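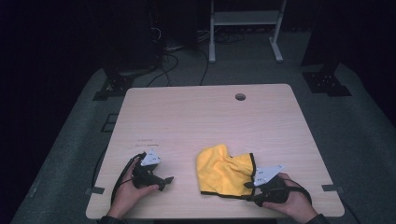 The owner of the used office furniture store on Robles Street has been buying and selling desks for 15 years. She started with 2 rooms behind a print shop in Closilmont and moved to the present building in April, when the old lease ran out.

Most of her stock comes from companies that are closing or moving. The last big job was an insurance office with 132 desks. She took 34.

"The rest had water in the edges," she said. "Once the board swells you can't sand it back. I run my thumb along the underside before I look at the top."

Scratches bother her less. She sells scuffed tables at a lower price and tells people to try a damp cloth and dish soap first. She does not like spray polish. "It builds up. Then the dirt sticks to the polish and people think the table is worn out."

Customers ask mostly about height and about cable holes. Home buyers want to know if a hole can be filled. She sells plastic caps for a dollar and says a cap looks better than filler.

Delivery is the hard part of the business. She used Endov, a local hauler, until their rates went up, and now rents a van when she has enough orders. Stairs cost extra. Desks wider than the door get taken apart in the parking lot, and she keeps the bolts in sandwich bags taped to the legs.

Asked whether she would open a second store, she said no. "I'd have to hire a manager, and then I'd be in an office all day."

The store is open until six. Chairs are in the back.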